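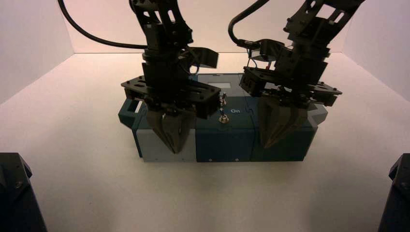
Can you learn to bake decent bread at 53 if you've killed every sourdough starter you ever owned?

Sure you can, but you'll want to quit worrying about the starter and go find a warm shelf.

I got that from Nuria Bravo, who ran the ovens at Carrasco for 19 years and has a very low opinion of my kitchen. She came over last July, put her palm flat on my counter, and made a face. Granite, under a drafty window, and I'd been leaving my dough there overnight and wondering why it looked like a hockey puck by breakfast. We moved the bowl to the top of the fridge. Next morning it had climbed up and lifted the towel, and I stood there in my socks yelling for my husband to come look!

I should back up. I moved to Torkville for a job and the town had exactly one bakery, which closed at noon and ran out of rye well before that. So I started driving over there before work, and then standing in line, and then (this is how it goes) asking too many questions. Saturnino Garrido, who worked the counter back then, finally handed me a folded piece of paper with his grandmother's recipe on it, mostly to get me moving. It said things like "flour until it feels right." Thanks, Grandma.

My first loaf from that paper was gray. I don't know how you get gray out of white flour and water, but I managed it. My second was fine on the outside and pudding in the middle. I gave the third one to my neighbor Hyun-seo Hyun, who is a kind person, and she made it into croutons and brought them back in a jar with a ribbon on it. I ate the croutons standing up. They were the best thing I'd made so far.

What got me over the hump was a cheap kitchen scale. I'd been measuring with a coffee mug — a big one, and not always the same big one. Crescencio Paredes teaches the evening bread class at the community center, and he took away our cups on the first night and wouldn't give them back. There were 29 of us crammed in there with six ovens, so you did a lot of waiting and a lot of talking. I learned more during the waiting. One woman baked in her mother's old roasting pan with the lid on. Another swore by potato water, and I tried it, and now I swear by it too.

The other thing he drilled into us was to let the loaf cool. I'm terrible at this. The smell fills up the house and I've got butter out and a knife in my hand, and he wants me to go take a walk? But slice it hot and the inside goes gummy, every time. These days I bake right before I have to pick up my son, so I'm locked out of my own kitchen for an hour.

I still buy the rye, by the way. Mine leans to one side and tastes a little too much like caraway, and I've decided I can live with both. Nuria came by again last month and tried a heel of it with nothing on top. She chewed for a long time, then asked if she could take the rest home for soup.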